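WALK-ROUND CHECK, HOUSEHOLD CHORES BAY
Bay: Kumavden, room 2
Task set: put away / fetch from drawer
Checked by: Araba Agbeko
When: Wednesday, before first run and again after lunch
Form: Druden chore form, October version

Marks: OK / FIX / HOLD / NA. Comments go under the line, not in the margin please, margins don't scan.

PART A. FLOOR AND FURNITURE

A1. Floor clear of tools, tape ends, packing
OK. Swept first thing.

A2. Furniture stands level, no rocking
OK for the drawer unit. Desk rocks a hair if you lean on the far corner. Shimmed. FIX properly before the wiping task goes on the list.

A3. Drawer runs freely by hand, full travel
OK. Pulled and pushed 12 times by hand. Slight catch near closed on two of them. A person doesnt notice a catch like that, you just lean a bit. The machine has to be told what leaning is. Leave the catch in, homes have them.

A4. Knob tight
OK. Small round knob, still think it's a mean choice for a first drawer. A bar handle would be kinder. But Akpalu wants the ordinary stuff people buy, so knob it is.

A5. Drawer empty before start
OK.

A6. Objects for the task to hand, undamaged
OK. Apples. Yesterdays were going soft, swapped.

PART B. HAND AND GRIP

B1. Fingers open and close fully, no sticking
OK, both directions.

B2. Grip force limit set for food
OK. Set at the soft value. Check it again every time somebody runs the tool task, it does not go back by itself. Found it wrong Monday's shift, see log.

B3. Hold test on the real object
OK.

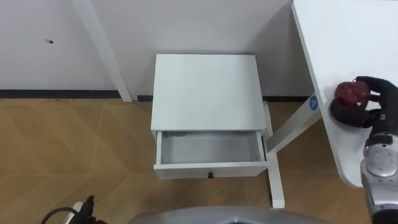

Round and firm is about the easiest thing you can ask for. Apple, orange, tennis ball, all fine now and have been for a while. Ask me again with a wet sponge or a bag of frozen peas. Peas were a HOLD last time and nothing has changed on that line, so still HOLD, don't let anyone tell you it was signed off.

B4. Release test, low height
OK. Release has to be low enough that fruit isn't bruised. Rule in the Tranitero notes says no higher than the rim. I'd go lower. Nobody at home drops an apple in a drawer from the rim and calls it tidy.

B5. Skin of object checked after handling
NA until end of day.

PART C. CABLES AND STOPS

C1. Tether long enough for whole task, not under feet
FIX. Long enough, yes. But it trails on the floor and whoever stands by has to keep looking down at it. Want it clipped up before the afternoon runs. This is the line that decides the home question for me. You can't have a line across a kitchen with a toddler and a dog.

C2. Upper body wiring clear of shoulder travel
OK with comment. Swung both arms slow through full reach, nothing pinched. Still a lot of wire in the open. Fine for a bay with trained people. Not fine for anywhere else.

C3. Wrist cable has slack but doesn't snag knob or drawer edge
OK. Checked against the knob. Re-check if anyone re-routes.

C4. E-stop in reach of the person standing by
OK. Pressed it, stopped. Reset, pressed it again from the other side of the desk.

C5. Person standing by knows they are the person standing by
OK now. Was not OK at 9. Two people each thought it was the other one.

C6. Doorway kept clear, door opens all the way
OK.

PART D. THE CHORE ITSELF

D1. Hand lines up over open drawer without touching the front
OK on slow speed. HOLD on normal speed untill C1 is sorted.

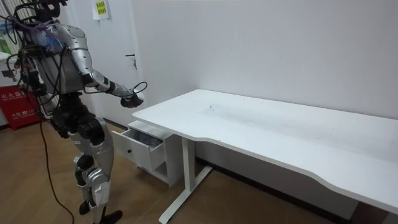
D2. Opens drawer unaided
OK mostly. Misses the knob now and then and tries again by itself, good. Does not know when to give up, less good. Cap retries at three.

D3. Places object, hand comes out clean
OK. Slow. I timed one good run at 30 seconds from pick to hand clear. My kid does it in two, with the other hand in a cereal box.

D4. Closes drawer
FIX. Stops short at the catch (see A3). Counts it as done. To a machine almost shut is shut, to anybody with shins it isn't.

D5. Recovers if object rolls
HOLD. Not tested today, no time.

PART E. LOG AND SIGN OFF

E1. Run counter noted
2,109 total on this hand. 569 since last finger service. Service due soon, order parts.

E2. Open items
A2 desk foot. C1 tether. D4 closing. D5 not tested. Frozen peas, as ever.

E3. Fit to run?
Yes, slow speed, one person standing by, stop in reach.

E4. Would you leave it alone with this chore in a home?
No. I know this box is new and Druden want a number from 1 to 5, I'm not giving it one. It puts an apple in a drawer. With me there, with the floor swept, with the same drawer every time. Good progress since spring, and I mean that. Ask again when C1 and D4 are both OK on the same sheet.

Signed: A. Agbeko
Copy to: Akpalu bench, Tranitero folder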